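Print this page | E-mail this page

Call for reviewers: handling rules for robot cells that sort and pick control parts

March 26, 2022
By Amarachi Oyelaran

Hesside is looking for people to read a set of rules and tell us where they are wrong. The rules cover small robot cells that pick up push-button switches and similar panel parts. There are 347 of them. I think that is far too many, and I helped write some of the worst ones.

If you have spent time with good practice guides, you know the type of sentence I mean. "The operator shall ensure suitable clearance." Suitable for what? Measured from where? A rule like that protects the person who wrote it. It does very little for the person standing at the cell with a two-finger gripper and a table of mushroom-head buttons that have come to rest any way they like. 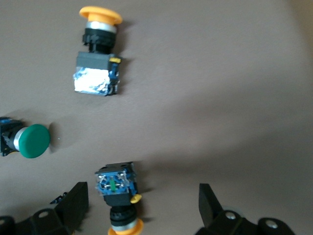

Our draft went out once before, to a group picked mostly from managers and suppliers. They sent back 708 comments. Almost 489 of those were about wording, numbering, or where a comma should go. Very few asked whether a rule could be followed at all. I would like the second round to go differently, though I have sat through enough of these reviews to keep my hopes low.

We need readers who run, set up, or repair this sort of equipment. You do not need a degree or a seat on a standards body. If you have one, please apply anyway, but expect to be asked when you last cleared a jam.

What you would do:

- Read one section at home, with a pencil, and strike out anything you could not check on a working day.
- Spend 2 days at our Tunerport site trying the rules that are left on the Katayama cell.
- Write down each place where the draft says "part" and you can't tell if it means the cap, the contact block, or the whole switch.
- Try the grip rules on switches lying at different angles. The draft says to "approach from the preferred side," and I have yet to meet two people who prefer the same one.
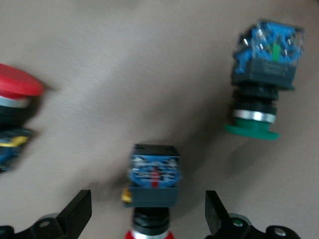 What we pay and what we don't

Reviewers get a flat day rate, travel, and lunch. Reading time at home is paid as half a day, even if you finish early. We do not pay for your name on the cover, and we will not print it without asking. Anyone who sells grippers, guarding, or training to Hesside or to Dudura can't take part.

What happens to your comments

Each comment gets a written answer, including the ones we turn down. That was promised last time too and it did not happen, so ask me about it.

How to apply

Send a page or less on the work you do and one safety or handling rule you have been told to follow that made no sense. Skip the cover letter. Site visits are planned for June.

Contact: Amarachi Oyelaran, Rules Review, Hesside, Tunerport | © 2022 Hesside | Back to top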